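21 February 2020

Budget stuff, mostly. Sat down with Lilian and went through what we can really ask for before June, and it's less than I hoped (when is it not?). The hand is the big question. Aurélien wants a second one so both arms match. I'd love that too, but I keep coming back to spares. One dead thumb joint and we're stuck waiting on Daleck, and last time their parts desk took 5 weeks to send me a quote!

Quote from Cuypers came in for the spares kit: 1425 for thumb plus fingertips, shipping not included. Clastider will do the fingertips alone for 314 a set, but they don't touch thumbs. Need to ask Subira if the Clastider ones fit our mount without an adapter, she had the drawings open last week.

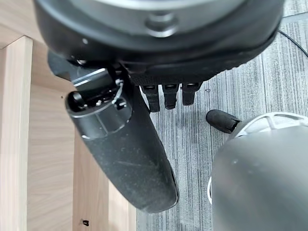

Other thing for the list is cables. I'd like a proper set of sleeves and clips in the order, and Hamisi says to just tack it onto the Eklow account so it doesn't eat into the equipment line. Fine by me.

So where I've landed for now: spares kit first, two sets of the cheap fingertips if they fit, second hand goes in the June request with Aurélien writing the case for it (he offered, I'm holding him to it). Oduor still has to tell us if service counts as equipment or running costs. If it's running costs we have a bit more room than I thought.

To do: chase Cuypers on shipping, email Oduor again, find the old Daleck invoice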